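How to Find Out Whether Your Gripper Pads Are Ruining Your Dataset

Solange Lebrun
May 28, 2026

You have collected a pile of demonstrations with hand-held grippers, trained a policy on them, and the policy is bad in a way that doesn't match the bugs you know. It reaches the right place. It closes at the right time. Then the shoe goes for a little swim between the fingers and lands on its side. Before you add another million parameters, go look at your pads.

I lost most of a November to this on the Sturndale shoe task (two hands, a rack, pairs of sneakers that must end up on the rack in some dignified arrangement). What follows is the procedure I wish I'd had then. It takes an afternoon if your logs are in order and a week if they are like mine.

What you need

Your episodes, with gripper width recorded at every step. Wrist video from both grippers. A fresh set of pads. One object you have plenty of demonstrations with, preferably something heavy and lopsided, and sneakers are excellent at being both. A held-out test set collected on new pads, which you will swear you don't need until step 5.

Step 1. Sort episodes by pad age, not by date

Date is useless if you swap pads on one hand and forget the other, and you will. Give each pad set a number and write it in the episode metadata, separately for left and right. We keep ours in a text file called haque, named after the converter that reads it. If you never logged swaps, you can recover most of them from the wrist video, since a new pad has a straight edge and an old one doesn't.

Pad age means closes on an object, counted from the width signal. Hours of operation won't do. One of our operators can spend a long time considering a shoelace.

Step 2. Grade the pads from the wrist view

Pull one still per episode with the fingers open and nothing between them. Grade each pad separately on a scale of 0 to 3: clean edge, ragged edge, peeling layer, material missing or hanging off. Do it by eye. I trained a classifier for this and it learned the lighting.

Grade against a plain tabletop if you can. A black pad over a dark floor looks flawless at any age.
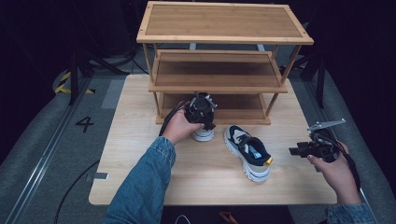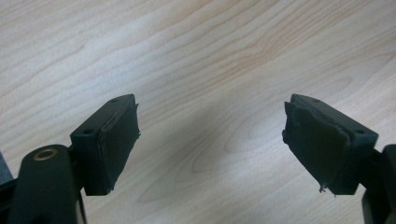 Have a second person grade a random subset without seeing your numbers. If the two of you disagree by more than one grade on anything, fix the written definitions and start again. Our argument was over the word "peeling" and it lasted through lunch.

Step 3. Look for the operator's fix

People are clever, which is terrible for data. When a pad starts to slip, a person squeezes harder, goes in deeper, or tilts the wrist so that gravity helps. They do this without noticing and they will deny it. Your policy copies the tilt faithfully and has no idea what it was for.

For every grasp, compute three numbers: the commanded width after contact, the insertion depth past the object's nearest edge, and the wrist angle at lift. Plot each against pad age. If the lines are flat, congratulations, your problem is elsewhere and you may go back to blaming the network. If depth creeps up with age, keep reading.

Plot left and right hands apart. Averaging them hides everything, because wear seldom arrives on both hands politely at the same time.

Step 4. Split and retrain

Make two training sets of equal size, one from grades 0 and 1, one from grades 2 and 3. Ours came to 366 episodes each after we balanced them by operator and by shoe. Balance by operator or you'll be measuring whoever dislikes changing pads.

Train the same policy on each with the same settings, for 3000 steps as a first pass. That's too short for a good policy and long enough to see a gap. Repeat with 7 seeds. I know. Do it anyway; with two seeds I once proved that worn pads were better.

Step 5. Test on fresh pads and on worn pads

Four cells: two policies, two pad conditions. Randomize the order of trials and swap the pads between blocks, even though the screws are tiny and roll off tables.

In our runs the worn-pad policy did respectably on worn pads and poorly on new ones. It pushed in too far, the new rubber grabbed early, and the shoe rotated out of the fingers. The fresh-pad policy did well on new pads and slipped a bit on old ones, a failure you can fix with a screwdriver.

Step 6. Decide what to do with the bad episodes

Don't delete them yet. We got most of the loss back by feeding the pad grade to the policy as one extra input and setting it to 0 at test time. On the Stelline arms this worked for single-shoe placement. For the two-handed handoff it helped less, and I don't have a good explanation. The grades for the two hands may need to interact in some way our tiny embedding can't manage.

If you have episodes to burn, dropping grade 3 alone is a decent shortcut.

Things that went wrong for us

The width sensor was zeroed with the pads on. New pads are thicker, so every swap moved the zero and showed up as a lovely wear effect. Re-zero after each swap, or subtract the fully closed reading.

We changed pad suppliers midway. Treat the new ones as a separate condition, even if the label says the same thing.

The Dodanano export script silently drops metadata fields it doesn't recognize, including the pad number you added so carefully in step 1. Check one exported episode by hand before you convert the rest.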